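4 Puesta en servicio del deshumidificador Skorkasero 154

Esta sección describe la colocación, el conexionado y la primera puesta en marcha del equipo en locales interiores: almacenes, archivos, talleres y trasteros. La instalación mural con soporte se trata en la sección 5.

4.1 Antes de empezar

Compruebe que el embalaje contiene la unidad, el depósito, el tubo de drenaje, dos abrazaderas y el filtro de aire de repuesto. Anote el número de serie de la placa trasera en la hoja de garantía.

PRECAUCIÓN: Transporte la unidad siempre en posición vertical. Si se ha tumbado durante el traslado, déjela de pie siete horas antes de conectarla. El aceite del compresor debe volver al cárter.

4.2 Colocación

1. Elija una superficie plana y firme. La unidad no debe apoyarse sobre moqueta ni sobre tarima flotante sin placa de reparto.
2. Deje libre la rejilla de salida superior. No coloque estanterías encima.
3. Separe la rejilla de aspiración de la pared, como mínimo, el ancho de una mano abierta.
4. Bloquee las dos ruedas delanteras con el pie.
5. Cierre puertas y ventanas del local. Con renovación continua de aire exterior, el equipo no alcanzará la humedad fijada.

NOTA: En locales con tabiques interiores que lleguen al techo, instale una unidad por recinto.

4.3 Drenaje

El equipo puede trabajar con depósito o con desagüe continuo.

Con depósito:
1. Introduzca el depósito hasta notar el tope.
2. Verifique que el flotador se mueve sin rozar.

Con desagüe continuo:
1. Retire el tapón de goma de la salida posterior y guárdelo.
2. Acople el tubo y apriete la abrazadera.
3. Lleve el tubo al sumidero con pendiente descendente en todo su recorrido. Un solo punto elevado basta para que el agua retroceda.
4. Vierta un vaso de agua en la bandeja y compruebe que sale por el extremo.

4.4 Primera puesta en marcha

1. Conecte el cable a una toma con tierra. No use regletas ni alargadores enrollados.
2. Pulse la tecla de encendido. La pantalla muestra la versión del programa y después la humedad relativa medida.
3. Seleccione la consigna con las teclas de flecha. Para papel y cartón se recomienda un 50 %; para herramienta y recambio metálico, un 45 %.
4. Mantenga pulsada la tecla MODO hasta oír dos tonos. La consigna queda memorizada aunque se corte el suministro.

El código 119 indica depósito lleno o mal encajado. Vacíelo, vuelva a introducirlo y pulse REARME. Si el código persiste, limpie el alojamiento del flotador con un paño sin pelusa.

ATENCIÓN: Limpie el filtro de aire cada mes y sustitúyalo a las 2000 horas de funcionamiento. No ponga en marcha la unidad sin filtro.

4.5 Material almacenado

Mantenga el material separado de los muros exteriores y evite el contacto directo con el suelo. Los recipientes con tapa hermética conservan dentro la humedad que tenían al cerrarse; déjelos abiertos durante el secado inicial del local.
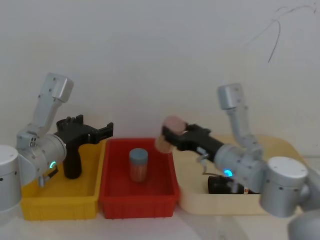 ¿Se puede apagar el equipo por la noche?
Durante el secado inicial conviene dejarlo en marcha sin interrupción. Una vez estabilizada la humedad, puede programarse una parada nocturna desde el menú TEMPORIZADOR. Tras cada parada, el compresor espera unos minutos antes de arrancar de nuevo.

4.6 Registro

Anote en la ficha del equipo la consigna elegida, la lectura inicial y el tipo de drenaje. Para consultas sobre esta sección, diríjase al servicio técnico de Baláž, a la atención de Nawal Tahiri.

Revisión del texto: 2020-09-28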